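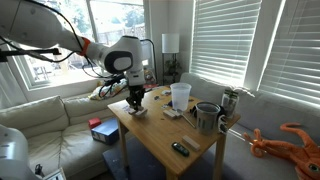 The arm at work over the table in the Flastlow living room, with a small object in its gripper.

Home-built robot arm to go on show at Jillow workshop

A robot arm put together in a Flastlow living room will be shown to the public for the first time at the Jillow shared workshop, which holds its spring open day on 24/05/2019.

The project, known as Yaman, has been running since last autumn. Its builders are members of the workshop, but most of the assembly and nearly all of the testing has been done at home, on an ordinary wooden table between the sofa and the window. The workshop's own benches are booked most evenings and have to be cleared at closing time, and the group wanted to leave the arm set up from one session to the next.

The arm is white, with an orange band at one of its joints and a black two-fingered gripper at the end. Its task is a modest one. It has to pick small things up off the table, wooden blocks among them, and put them down again in a chosen place. A bin and a plastic cup have been kept on the table during the work.

The main parts were bought second-hand and arrived without a controller. Members wrote their own control program, which they have called Gratico, and it now runs to 2,000 lines. An earlier version could move only one joint at a time, so that a single pick took more than a minute. The present one moves all the joints together and is a good deal quicker, though the speed has been held down for use indoors.

Spending on the project so far comes to £1,125. The largest share went on the arm itself, followed by a power supply and the gripper. The mounting was made up at Jillow from metal left over after another job. A first mounting, also made there, flexed when the arm reached out to its full length and was scrapped in February.

The group keeps a written log of its tests. In the latest set the arm was asked to make 133 picks over two evenings and completed 111 of them. Most of the failures came with the thinner items, where the fingers closed slightly too high and missed. Blocks gave little trouble. Two attempts were stopped by hand after a cable caught at the elbow, and the cables have since been given more slack.

Light has been a difficulty. The program relies on a small camera to find things on the table, and on bright days it tended to lose pale objects against the wood. Testing was moved to the evening for a while. A change to the program in April has improved matters – the blinds can now be left open in the morning, according to the log – but strong afternoon sun still causes mistakes.

For the open day the arm will be taken to Jillow by van and bolted to a bench near the main door. Visitors will be able to choose an item and a spot on the bench, and the arm will try to move it. A line will be taped on the floor to keep people out of reach while it is running, and a member will stand by the stop button throughout. Children are welcome with an adult.

Drawings for the mounting and a parts list will be available on paper at the workshop. The program is not being released yet, as parts of it are being rewritten. The group hopes to put it online before the end of the summer.

After the open day the arm goes back to Flastlow, where the next piece of work is a new set of fingers with softer tips. Several shapes have been drawn and two have been printed, but neither has been fitted.

The open day runs from 10am to 4pm and entry is free. Other work on show will include a rebuilt treadle lathe, a pair of weaving looms and the workshop's laser cutter. There is parking behind the building – the side gate will be open – and the ground floor is step-free. Hot drinks will be on sale.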